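Saltbridge Support > Simulation and Planning > Ticket
Subject: Coutinho refuses every right-arm reach after the room is re-dressed
Status: Resolved, kept open for the docs change
Component: Coutinho planner, Foson perception node
Opened: 08/10/2019

Original report

Hello all, and thank you in advance for reading this, I know my tickets run long. We're running the Plolach drawer task in simulation: two arms, torso fixed in front of a chest of drawers, pick a drawer, open it, let go. It has been running happily for us since May and I had more or less stopped looking at it.

After moving to the new Saltbridge build, the first episode after startup is fine. Then the room gets re-dressed (new wall and floor textures, new drawer colors, furniture shuffled a little) and from then on the right arm will not plan to anything. The left arm carries on as if nothing had happened. The log says:

[coutinho] right_arm: start state in collision, refusing request
[coutinho] right_arm: contact pair: scene/unnamed, r_wrist_link
[task] drawer_open: no plan after 5 attempts, episode abandoned

I queued 600 episodes overnight and came in to a folder full of abandoned ones, so you can imagine my morning. The arm isn't touching anything in the simulator. I turned on the physics contact display and the wrist has nothing near it at all. Whatever Coutinho thinks it is hitting lives only in Coutinho's own copy of the world.

What I tried before writing

Restarting only the planner. This clears the fault until the next re-dress, then it comes straight back.

Restarting only Foson. No change, which surprised me, because I had already half decided it was a perception problem and had started composing an apologetic message to the people who look after it.

Turning off texture changes and leaving furniture changes on. Still fails.

Turning off furniture changes and leaving textures on. Works! I let that run through lunch and did not see a single refusal. So the colors are innocent, and I'm sorry for what I said about the green marble floor.

Moving the right arm's home pose up and back. The fault went away in some rooms and stayed in others, which at least told me the ghost object has a definite place and isn't just a blanket refusal.

First reply from support

Thank you for the thorough report, and please don't apologize for the length, it saved us asking for most of it. Could you dump Coutinho's scene right after a re-dress and again after the first refusal? The command is:

coutinho_scene dump --with-ids --out scene.txt

Please also tell us which order your launch file starts the nodes in, and whether you changed the settling delay.

Reporter's update

Both dumps are attached. I spent a good while going back and forth between them with a cup of tea and I think I can see it. After the re-dress there are two chairs in the planner's world. One is where the chair really is, off to the robot's right. The other is where the chair used to be in the previous room, and it has lost its name and is listed as "unnamed". Its old position overlaps the space where the right wrist waits between episodes. The left side has no movable furniture in our setup, so the left arm never meets a ghost.

Launch order is simulator, Foson, Coutinho, task. I did change the settling delay. It's 300 ms in our config, and I would love to tell you why, but the comment beside it just says "faster".

Diagnosis from support

You found most of it yourself. Here is the rest of the story.

When a room is re-dressed, the simulator sends a remove message for each movable item and then an add message for the same item in its new spot. In the old build the names stayed the same, so even if a remove was lost, the add simply overwrote the old entry. In the new build each item gets a fresh name at every re-dress. A lost remove now leaves the old shape behind, and Coutinho strips the name from anything whose owner has stopped reporting. That's your "unnamed" chair.

The remove gets lost because Coutinho pauses its scene listener while it rebuilds its distance field. The pause is longer than your settling delay, so messages can arrive while it isn't listening. Longer delays hide the fault on fast machines, but we would not like you to rely on that.

Fix

1. Update Coutinho to the patched package on the support branch. It queues scene messages during a rebuild and applies them afterward, in order.

2. In the task config, set wait_for_scene_ack to true. The task will then hold the arms at home until the planner confirms it has the same list of objects as the simulator – no fixed delay needed, so you can delete the setting with the mysterious comment.

3. Leave scene_ack_timeout at 5 seconds. If it runs out, the episode is skipped with a clear message and doesn't go on to plan against an old room.

4. After the first re-dress, run coutinho_scene diff against the simulator once by hand. An empty result is what you want.

Reporter's confirmation

Patched, config changed, delay deleted with some ceremony. The diff came back empty after every re-dress I checked, and the right arm plans again, chair or no chair. I've put the overnight batch back in the queue and will add a note here only if something odd turns up.

One small request for the docs, if I may. The page on scene messages still says item names are stable for the life of a session. I read that page twice while hunting for this and it sent me off toward perception both times. A line saying that names change at each re-dress would have got me there a day sooner. 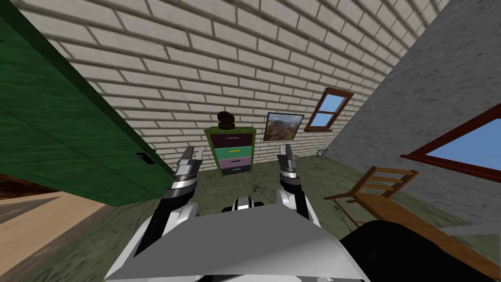
5 min read

Robot's own view, arms forward and both grippers empty, chest of drawers between them. The chair in question is the brown one over on the right, under the window. Docs change accepted, and this ticket will close when the page is updated.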